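Plostedau Community Garden
Minutes of the spring meeting, May 11, 2019
Taken by Róisín Hanrahan

Hello all. I said I'd write these up the same night and for once I have, so please forgive the typos. Henk Hermans was in the chair and got us going on time, more or less, once the urn had boiled. Apologies came in from the Sowerby Street end, who had a christening.

Minutes of the January meeting

Read and agreed, with one correction. I had written that the new compost bays would be "by the gate" and I should have put "by the back gate." I've fixed it in the book. Henk signed.

Water

This took up most of the first half, as you'd expect! The bill for last season came to $1,452, and there was a bit of a silence when I read it out. Henk thinks most of it is the long hose run to the lower plots, where the joints have been dripping for as long as I've had a key. A few people thought it was more likely to be sprinklers left on over lunch. We went back and forth on that for a good while and I won't write down who said what.

What we agreed in the end: Henk will replace the joints on the lower run before the end of the month, and sprinklers are to be used only while you're on your plot. Watering cans any time. I asked if we could look again at rain barrels and everyone was keen (me most of all, I've wanted them for years), so I'm going to get a price from Honow for the big ones with the lids. If it comes in low enough we'll just go ahead, and if it doesn't I'll bring it back to the next meeting.

Plot fees

Fees stay at $44 for a full plot. There was a suggestion to bring in a half-plot fee for people who are sharing, and I think it's a fair one, but we ran into the question of who gets the letter if the fee isn't paid, and it was left for next time. If you're sharing a plot now, carry on as you are.

Waiting list

We have 5 names on it and 2 plots coming free, both on the shady side by the wall. I'll write to the first names on the list this week. Somebody asked if we could tell new people up front that the shady side is no good for tomatoes, and yes, I will put that in the letter. It's lovely for lettuce, though, and for rhubarb – my own rhubarb is over there and I can't give it away fast enough.

We also had a good chat about overgrown plots. Henk would like us to be quicker about asking people if they still want theirs. I would like us to be kind about it, because a bad back or a new baby can see off a whole spring. We settled on a friendly note first, then a phone call, and only after that a letter. 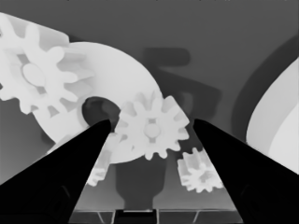 Which brought us on to the seed swap. I thought the last one went really well, apart from the squash seeds that weren't labeled and have come up as all sorts. So this time, please, write the name and the year on every packet! I'll bring envelopes and pens. We'll use the long table again, flowers at one end and vegetables at the other, and anything left over goes to the school.

Pruvina potatoes came up here too. Several people grew them last year and liked them, and a couple had trouble with slugs. Henk has put in a double row and says he'll report back. I've never got on with them myself, but I'm willing to be shown.

Compost

The new bays are up and they look great. Could I ask again for no cooked food, no bindweed and no plastic plant labels? I picked a whole handful of labels out of the left-hand bay. The right-hand bay is resting until fall, so leave it be, however tempting it looks. Woody stuff goes in the pile behind it and we'll rent a shredder when there's enough to make it worthwhile.

Any other business

The lock on the back gate is sticking again. Lift it a little as you turn the key.

A wheelbarrow has gone missing, the green one with the flat tire. If it's in your shed, no hard feelings, just wheel it back.

Somebody asked about keeping bees. Lots of interest, and some worry about the children's plot being so close. Henk is going to talk to the beekeepers over in Sowerby about how far away the hives would need to be, and we'll have it as a proper item next time.

Thank-yous to everyone who brought cake. There was too much of it and we managed.

We finished up just before it got dark. The date of the next meeting will go up on the shed door once I know when we can have the hall.

Róisín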